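Iced biscuits: your questions answered

Hello and welcome to the page I should have written ages ago! I ice biscuits in my kitchen in Grurkcombe, I write about it on this blog, and I get the same handful of questions over and over in the comments. I've gathered them up and had a go at answering them all. It's a long page, so make a cup of tea or skip to the bit you need. 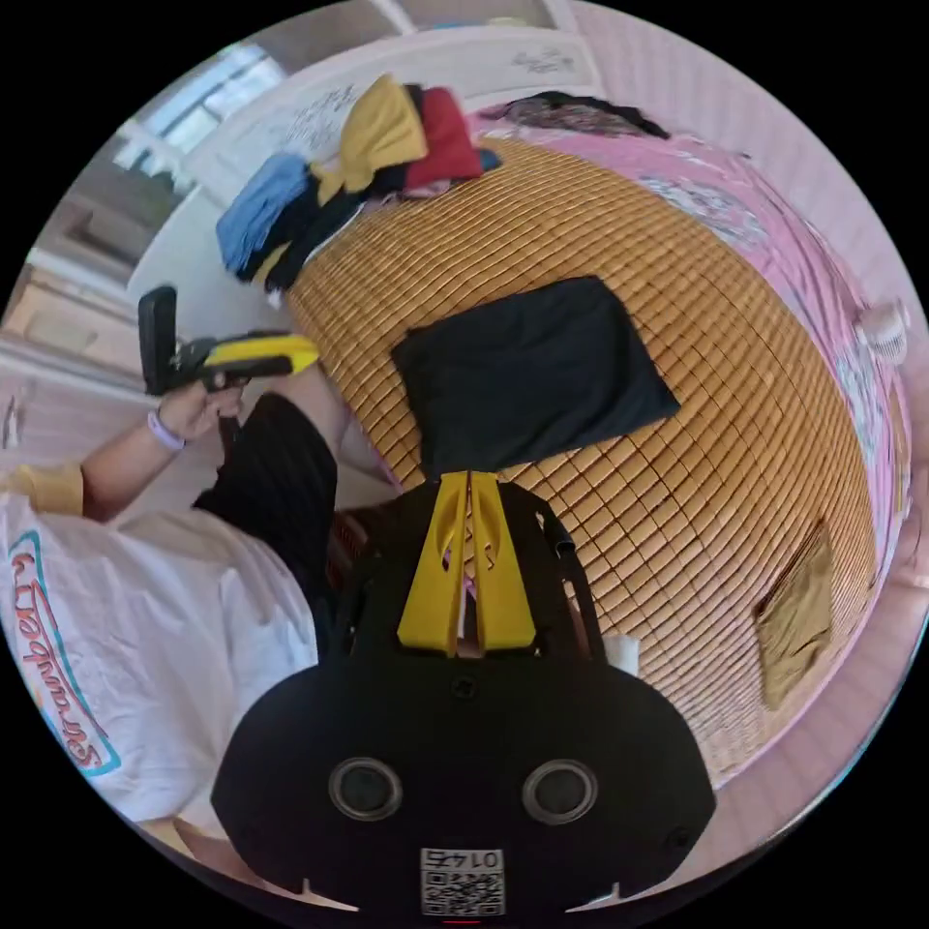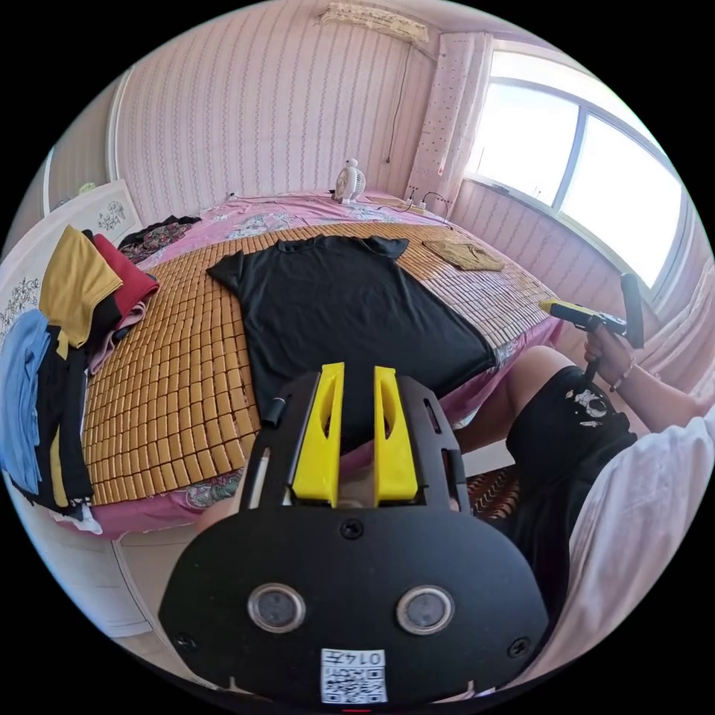

The bed, in both pictures.

What sort of icing do you use?

Royal icing, nearly always. It dries hard, it stacks, and you can paint on it once it's set. I make mine with meringue powder and icing sugar, and just enough water to bring it together. You can use fresh egg white if you prefer (my mum always did), but I like the powder – it keeps for ages in the cupboard and I never end up with a bowl of yolks that I swear I'll turn into custard and don't.

I do use a bit of fondant now and then, mainly for little raised shapes like buttons or bows. It tastes sweeter and chewier and some people love that. I can take it or leave it.

How thick should the icing be?

This is the question I get most, and I'm sorry to say the answer is "it depends"! I keep two thicknesses on the go for most biscuits. The outline one should hold a soft peak that flops over at the tip, a bit like toothpaste. The filling one should be runny enough that if you drag a knife through the bowl, the line closes over while you count slowly to about fifteen.

If it closes faster than that it'll run over your outline and down the side of the biscuit. If it takes much longer you'll get a lumpy top that no amount of jiggling will fix. Add water a few drops at a time. I use a little spray bottle, one squirt, stir, look, another squirt. It's very easy to add too much and a real bore to get it back again, though a spoonful of sifted icing sugar will do it.

My icing dries with little craters in it. What am I doing wrong?

Oh, the craters. I had a whole tray of snowmen with caved-in noses one November and nearly packed the hobby in. They mostly turn up in small areas (noses, buttons, the loops of letters) and the usual reason is that the icing is too runny and there isn't enough underneath to hold it up. Use a slightly thicker icing for small bits, pipe a tiny squiggle of it first, then fill over the top. Drying the surface quickly helps as well. I set a little desk fan going next to the tray on its lowest speed.

Air bubbles are a different thing. Those come from beating the icing too fast. Mix on low, let the bowl stand with a damp cloth over it for half an hour, then stir it gently by hand before you bag it up. Any bubbles that still come up after flooding, pop with a cocktail stick while the icing is wet.

Which colours do you use?

Gel colours, always. The watery ones in the little supermarket bottles will thin your icing before you get anywhere near a proper red. I've been using Pastix gels for a good while now and I'm happy with them. The pinks and greens are lovely. The black is a bit purple on the first day and then settles down overnight, so don't panic and keep adding more!

All colours get darker as they sit, come to that. I mix mine the evening before and stop a shade short of what I want. Red and black also taste a bit bitter if you use loads, so for red I start with a strong pink, and for black I start with cocoa in the icing and get most of the way there with that.

Why have my colours bled into each other?

Too wet, or too damp in the room, or both. Let the first colour dry completely before you put a dark one beside a light one – overnight if you can bear it. If you want them to sit flush together, let the first one crust over in front of the fan and then go in with the second. I've also had bleeding from buttery biscuits, where the fat creeps up into the icing and leaves a sort of blotchy tide mark. Resting the baked biscuits on kitchen paper for a few hours before icing has pretty much cured that for me.

Do I need a turntable?

No, but they are nice. I bought the small Tanis one as a birthday treat to myself and it does make round biscuits much easier, as you keep your hand still and turn the biscuit instead. Before that I put the biscuit on an upturned ramekin on a square of baking paper and turned the paper. It worked perfectly well. If you've only got a bit of money to spend, spend it on decent piping bags and a couple of good nozzles first.

Which nozzles, then?

A plain fine round one for outlines and writing, and a slightly bigger one if your hands get tired. For filling I don't use a nozzle at all, I just snip the very end off a disposable bag. Snip less than you think. You can always cut a bit more.

I also have a small leaf nozzle and a petal nozzle that I got from Takagi, the baking shop by the old cattle market. Yuzuki Furukawa runs the Saturday-type classes there (they move about the week, so do ring first) and she's the one who taught me to hold the bag with one hand doing the squeezing and the other just steadying. I'd been squeezing with both for years and wondering why my lines looked like a heart monitor.

How do you stop the biscuits spreading in the oven?

Chill the cut shapes. I roll the dough between two sheets of baking paper while it's still soft, chill the whole sheet, cut the shapes out, then chill them again on the tray while the oven heats up. Leave out any baking powder the recipe asks for too, if it's a plain vanilla biscuit. You get a flatter top and sharper corners and I really don't miss it.

If they do come out a bit puffy, press them very gently with something flat as soon as they leave the oven. I use a cake smoother with a bit of baking paper underneath.

Will you share your biscuit recipe?

It's on the recipes page, under V for vanilla! There's a gingerbread one as well. The vanilla dough was Murali Kandasamy's to begin with. He used to have the stall next to mine at the Christmas market and we swapped, my ginger for his vanilla, and I'm fairly sure I got the better deal. I've fiddled with it since, so if you've had his and mine tastes a bit more of lemon, that's me.

How long do iced biscuits keep?

In an airtight tin, once they're fully dry, I'm happy with mine for a couple of weeks. They're at their best in the first one. Don't put them in the fridge, they go soft and the icing weeps. You can freeze the plain baked biscuits, and you can freeze iced ones too if you're careful: layer them with baking paper in a sealed box, and when you take them out leave the lid on until they've come right up to room temperature. If you open it early you'll get beads of water all over your nice dry icing and then spots.

How many do you make?

More than my family would like. I keep a notebook, and last year it came to 623, with the best part of those in the run-up to Christmas. My biggest single order so far was 51 for a christening, all little elephants, each one with a name on its ear. I've done well over 1000 since I started and I still ruin the first one in every batch. I've learned to bake a spare or two and call it the cook's share.

Can I order some from you?

Sometimes! I only take on a few orders a month and they go quickly around Christmas and Easter. Use the contact form and tell me the date you need them, how many, and what they're for. If you've got a picture of a cake or an invitation you want them to go with, mention that in your message and I'll email you back so you can send it over. I don't post iced biscuits any more. I tried it with a lot of padding and crossed fingers and had too many sad emails about broken giraffes. It's collection from Grurkcombe only, and mornings suit me best.

I need them to be nut free / egg free. Is that possible?

I can't promise nut free, I'm afraid. I bake with almonds in the same kitchen and I would hate to get it wrong. If you have an allergy, please don't order from me.

Egg free I can't offer to order either, but if you're baking at home you can make a very decent royal-style icing with the liquid from a tin of chickpeas. Whisk it to a foam, add the sugar gradually, and expect it to take longer to dry. It's a bit more fragile too. I wouldn't stack them.

My writing is terrible. Any tips?

Practise on baking paper laid over a printed sheet. Pick a font you like, print the word out big, slide it underneath, and pipe over the top. Do it ten times and scrape the icing back into the bowl. Lift the bag a little off the surface and let the string of icing fall where you want it, you'll get far smoother curves than if you drag the nozzle along.

And keep a damp, pointy paintbrush by you. You can nudge a wobbly letter back into place for a good few seconds before it starts to set. If it's really bad, let it go hard and lift it off with the tip of a knife, then have another try.

I've got a question that isn't on here!

Pop it in the comments and I'll do my best. I read them all, usually in the evening with a biscuit. There are 47 comments under the old icing post as well, and some of the answers other readers have left are better than mine, especially the long one about drying times in a damp house. If you want to hear when I add new questions, tick the box by the comment form and you'll get an email.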